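Skanine Work Table - Set-up Guide
Section 4: Placing, leveling and caring for the white top

Read this section through before you begin. The frame should already be assembled as described in Section 3, with the leg bolts finger-tight only. Final tightening is done in step 6.

Before you start

You need the 11 mm wrench from the hardware bag, a spirit level, a soft cotton cloth and a second person. Keep the carton until the table is standing. The order code on the carton label (Wistby 386 for the white top) is needed if you ask for a replacement part.

CAUTION: Do not slide the top along the floor or lean it on a corner. Corner damage is not covered by the Mirinach warranty.

Placing the top

1. Lay the flattened carton on the floor with the printed side down. Set the top on it, white face down.

2. Lower the frame onto the underside of the top and line up the brackets with the pilot holes. The bracket with the long slot goes at the back.

3. Start all 14 screws by hand, then drive them in a crosswise order. Stop when the head meets the bracket. A power driver will strip the holes, so use a hand screwdriver.

4. With one person at each end, turn the table onto its side and then onto its feet. Lift by the frame.

Leveling

5. Put the spirit level across the middle of the top, first lengthwise and then front to back. Turn the foot under the low corner counterclockwise until the bubble is centered. Check both directions again after every change.

6. Tighten the leg bolts with the wrench, a half turn at a time. Check the level once more - tightening can pull a leg slightly out of line.

Note: On carpet, repeat steps 5 and 6 after a week.

First cleaning

7. Peel off the protective film slowly, starting at a back corner. Wipe the surface with a damp cloth and dry it right away.

8. Leave the top clear for 24 hours if you used any cleaner other than water.

Checking the surface

9. Light the table evenly from overhead and look along the top from the front edge. The finish is matte and plain, with no pattern or grain. Soft gray shadows are normal on a white top and move when you move the lamp. Marks that stay in one place should be wiped again before you put anything down.
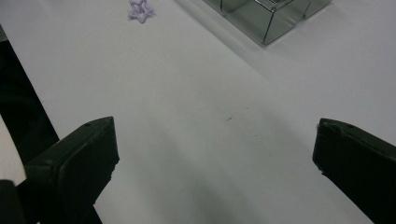 Philomena Horgan adds that a damp cloth did nothing for the pencil marks on hers, and a white vinyl eraser took them off in a few strokes. She works in straight lines, brushes the crumbs away and wipes with water afterward. She would keep colored erasers off it, as a pink one left a smear that needed two rounds of dish soap.

Daily care

10. Use coasters and a cutting mat. Wipe up ink, coffee and glue before they dry.

11. Do not use scouring powder, steel wool or acetone. They leave shiny patches in the matte finish that cannot be repaired.

Continue with Section 5, Fitting the Hegarty cable tray.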